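Planner rejects right-arm place motions while the tongs are held

3 min read
2020-01-14, by Bianca Onu

Status: open, workaround in place
Component: Skurilance planner, scene monitor
Reported by: Zbigniew Stępień
Host: Han

Summary

Skurilance returns START_STATE_IN_COLLISION on the right arm when a place motion is requested with the tongs in the gripper. Left arm planning is not affected. Pick motions with the same tool plan and execute normally. The error shows up only on the second and later place requests of an episode. Restarting the scene monitor clears it until the next tool change.

Environment

Planner on the current release branch, scene monitor from the same build. Object poses come from Staseo, which merges the fixed camera with the wrist views and publishes one object list per cycle. Task scripts run through Plusico. No changes to the arm drivers or the joint limits since July.

What was tried

1. Replayed the failing task with the logged object list in place of live perception. Out of 37 replays, 10 failed with the same error. Same log, same seed, so the cause is not camera noise alone.

2. Raised the collision padding tolerance on the tray and plate. No change. Padding restored to default.

3. Dumped the planning scene at the moment of failure. The dump holds two tong objects. One is attached to the right gripper link, as it should be. The other is a free world object at the pose where the tongs were last seen lying on the table. The planner checks the attached tongs against the free copy and reports a collision as soon as the two overlap.

4. Compared object IDs. The attached copy keeps the ID assigned at pick. The free copy has a new ID, issued by Staseo after a gap in the track. The gap starts when a gripper passes over one leg of the tongs in the fixed view and the mask drops below the minimum area.

5. Turned off the wrist view in the merge. Fewer duplicates, but the mug pose got worse and the left arm missed its approach point twice. Not usable as a fix. Wrist view turned back on.
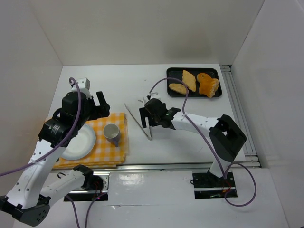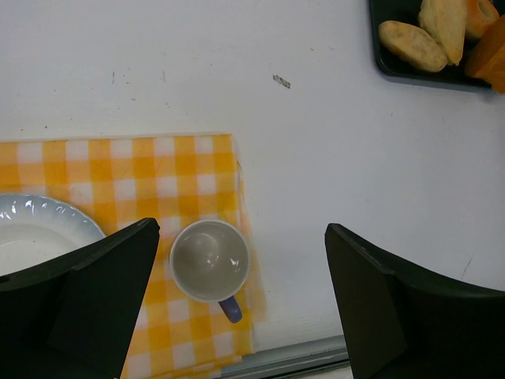
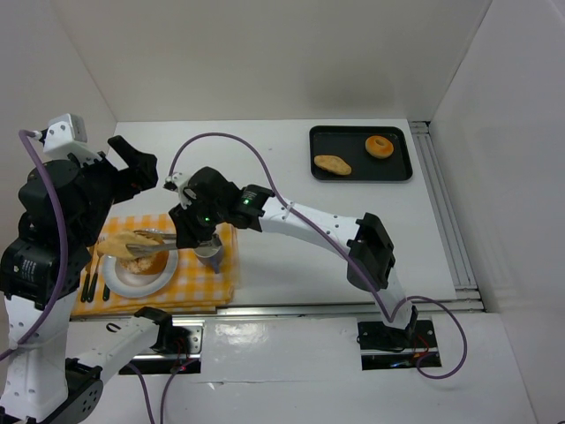
Table setting and black tray. First and third: fixed camera. Second: wrist camera.

The first picture shows the overlap that matters. The right gripper is directly over one leg of the tongs, and the mask splits. In the third, the tongs are in the gripper with a piece of bread over the plate, and that is the configuration in which the planner refuses to start if a stale copy is still in the scene. The wrist view does not have the tongs in it at all, so it cannot confirm or clear the track. Staseo treats "not seen" as "no update", and the old pose survives.

Analysis

Two separate faults, either of which would be harmless alone.

a) Staseo issues a new ID after a track gap, even when the new detection sits inside the old object's last known bounds.

b) The scene monitor removes the free object at attach time by ID only. If the ID has changed between the pick request and the gripper close event, the remove call matches nothing and returns OK. It should return a warning at least.

The window for (b) is short. In the failing replays the ID change arrived 60 ms or less before the close event. That fits the failure rate in item 1 – the replay clock has enough jitter to move the event to either side.

Workaround

In the Plusico task file, set purge_on_attach to true and purge_radius to 5 (cm, measured from the tool frame). This drops every free object of the same class near the tool at attach time. Do not use it for tasks with two of the same utensil side by side, or the second one will vanish from the scene.

Open items

Zbigniew: patch (b) so that an unmatched remove is logged and retried by class and pose. Branch is up, tests missing.

Bianca: ask for ID reuse in the Staseo tracker after short gaps. Needs a decision on the maximum gap length first.

Replay set stays on Han under the ticket number. Please do not prune it until the patch is merged.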